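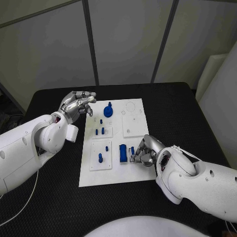
Most faults blamed on the planner in two-arm bench work come from the software being told the wrong thing about the bench. The tips on this page are for people who run small assembly cells in a workshop and write or tune their own control code. They assume a fixed table, two arms with fingered hands, and a board that can be moved. A board like the one shown, with a blue gear, and blue pegs partly on raised white plates, is a good test piece: the blue parts separate easily by colour, while the raised white plates on a white base do not, and the clear holder beside the small peg at the lower right is harder still. If your perception code copes with the pegs and fails on the holder, the camera is fine and the model needs work.

Finding the board

Fit the board outline first and everything else second. A white board on a black table gives a strong edge on all four sides, so use it. Seen from a camera at the head, the board comes out as a trapezium, wider at the near side. Correct for that before measuring anything.

Take hole positions from the drawing and use the image only to confirm them. Holes are small, and a shadow next to a raised plate can pass for one.

Average the board pose over 5 images with the arms parked, then freeze it. Do not let it update while a hand is over the board. A hand that covers one corner will drag the fit sideways, and the error appears later as a peg that catches on the rim.

Clear and shiny parts

Depth readings through clear plastic are not to be trusted. Mask out the area of any clear holder and put in its known shape, placed relative to the board. In Saludo this is a fixed-shape entry in the bench file. In Kostwood it has to be added as a collision box with depth fusion turned off inside it.

Silver fingers reflect the ceiling lights and leave bright spots that move with the hand. Remove the hand from the image using its joint angles before running the part detector. Grow the mask by a few pixels. Cables on the forearm are not in the robot model and will need a separate allowance.

Do not tune colour limits in the evening and run in the morning. Blue shifts less than white, but it does shift. Store one set of limits for each lighting state and have the program select between them.

Planning for two arms

Give the waiting arm a named hover pose and plan to it. An arm told only to keep clear will settle wherever the solver stopped, often with the elbow across the camera's view.

Set the lowest allowed height of the hovering hand from its longest downward fingertip. Palm height is no use if one finger hangs below the rest. With a gear on a post underneath, clearance is measured from the top of the post.

Divide the board into zones and lock them in software. One arm holds a zone until its hand has risen above the tallest part on the board. Check what that part is. A tall block standing next to a small peg will be struck by knuckles long before the fingertips reach the peg.

Plan the approach to a crowded peg backwards, from the closed grip outwards. Of 244 logged plans on my own bench, 19 were rejected, and all of those had been planned forwards with the fingers already spread.

Contact

Switch from position control to force control before contact. The switch height belongs in the bench file and should be set per part. Stepped pegs need two heights, one for each diameter.

Filter the force signal lightly. A heavy filter looks tidy on the plot and arrives too late to stop a jam. If the reading drifts, zero it in free air, in the same wrist pose as the insertion.

Limit the search spiral to less than half the spacing between neighbouring holes. Without the limit, the program will find the wrong hole and report success.

Logs and tooling

Record the bench file with every run, in full. A version number is not enough if somebody has edited the file by hand.

Write joint angles, force and images against one clock. A lag of 40 ms between camera and arm is plenty to make a good detector look poor. Hunamus will estimate the lag from a slow wave of one hand; run it after any change of cable or driver.

Keep the replay tool separate from the live controller, with no shared settings.

The zone lock script was written by Mohandas Naidu and is in the Plesuvness shared folder under "bench". It expects metres. The older copy, last changed in November, expects millimetres and does not check.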